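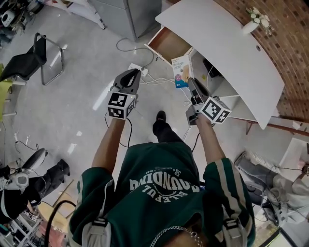
Got up before seven for once and did the desk. I have been saying I'd do the desk since November and it has become one of those things I say, like I'll learn to make bread, or I'll call the dentist. So, the desk!

It's the white one with the curved top, the Joseck, which I bought secondhand from the office place on the way out of town when they were closing. I still love it. I've banged my hip on every square desk I ever owned and I have not once banged my hip on this one. The brown metal legs don't match anything else I have, but against the brick they look fine, sort of warm, and I've stopped planning to paint them. (I did buy the paint. It's in the hall closet. It can stay there.)

The drawer was the worst of it. I pulled it open and just left it open all morning so I couldn't pretend I was finished. Receipts, mostly. One from Satel for 314 dollars that I'd turned the apartment over for in the spring, folded up inside the instructions for a lamp I no longer have. Five keys, and I know what two of them open. A birthday card I bought and never sent, for a birthday that's now come around twice. Dried-up glue stick. Rubber bands that snapped the second I touched them, which was horrible, one got me on the knuckle.

Anyway once it was all out I wiped the inside down and it's such nice wood in there, pale and clean looking, and you'd never know from the plain white front. I got a bit sentimental over the inside of a drawer before breakfast. That's where I am in life.

The Bandage PRO box lives on the shelf under the drawer now, standing up so the name faces out. It used to be in the bathroom, but I never cut myself in the bathroom. I cut myself at the desk, opening mail with whatever's closest. It fits there perfectly, the little white and blue box, and I was so pleased with the spot that I went and looked at it again after lunch.

The flowers stayed where they were, in the far corner by the wall. I went back and forth. They're fake, everybody can tell they're fake, and my sister-in-law has opinions about them every time she visits. But the real ones I had there died in about a week because I forget to water anything that isn't directly in my way, and the white ones with the little white vase do cheer up all that red brick. I took them to the sink and rinsed the dust off and they came up lovely. So they stay, and she can go on having opinions.

I should write down the filing cabinet business too or I'll forget what I decided. I want to keep the top of it clear. That's the whole rule. It's gray metal and it's exactly the right height to put things down on when you come in, so everything I own ends up there eventually, and then it slides off the back. Lost a whole Thammasiri catalog down there last winter and only found it when I moved the cabinet to sweep. I wanted the blue curtains out of it, too, and by the time I found the page they'd stopped making them.

Inside the cabinet is another story and I'm not doing that today. I opened the top drawer and saw the folder marked 2669, which is the old apartment, that was the house number, and I shut it again. There's the whole argument about the deposit in there and I don't need to read it. I won, it was years ago! But I'd sit on the floor and read every page, I know I would, and be cross all evening.

Floor came up nicely. I used the Wornora stuff in the green bottle, half what it says on the label, because last time I used the full amount and skated across the room in my socks. It's a light gray floor and it shows every crumb and every hair, but when it's clean it has a shine that makes the whole place look like somebody else lives here. Somebody with a plan.

Still to do: the grommet hole at the back of the desk, which has nothing through it because I ran the lamp cord over the edge years ago out of laziness. Things under the desk, I didn't even start. Paint can to my brother if he wants it. Keys, I'll try the three mystery ones in the storage unit (107, not 170, I always go to 170 and stand there like a fool) and if they don't fit anything they go.

Soup for dinner, the end of the barley. My back is sore and I smell of lemon. I mailed the birthday card after all, with a note saying it was for whichever year she liked.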